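Workshop tips: comparing parallel grippers on small parts

Fix the arm before comparing fingers. Bolt the base to a block heavier than you think you need, and run the same approach path for each gripper. If the path changes, the comparison is void.

Use plain cubes with a number on each face. The top number shows at a glance whether a part has turned during the pick. Place two in contact for the harder test: the fingers must close on one cube without dragging its neighbor.

Start with the fingers fully open and pointing straight down. Check the clearance at both tips before any downward move. A wide opening on a short part wastes travel and brings the outer finger close to the table edge.

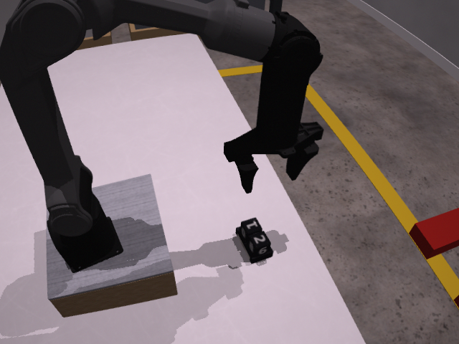
Setup and Simulation

Rehearse the layout in simulation first. With two black cubes face to face on a pale table, the open gripper can be stopped over them and its reach past the table edge checked at no cost. Keep the table light and the parts dark if a camera will be used later. Note where the arm's shadow falls; a soft shadow near the parts can upset a simple threshold.

Test log

Kenta Ebihara ran the Skirnari and Amano fingers at 20 picks per pose, same controller, same speed. The Skirnari set turned the second cube more often. The Amano set needed a slower close. Total for February: 684 picks, 61 of them repeated after a controller fault.

Blunt tips: wipe with a dry cloth between runs. Replace pads in pairs. Do not mix old and new pads on one gripper.

Next page: cable routing at the wrist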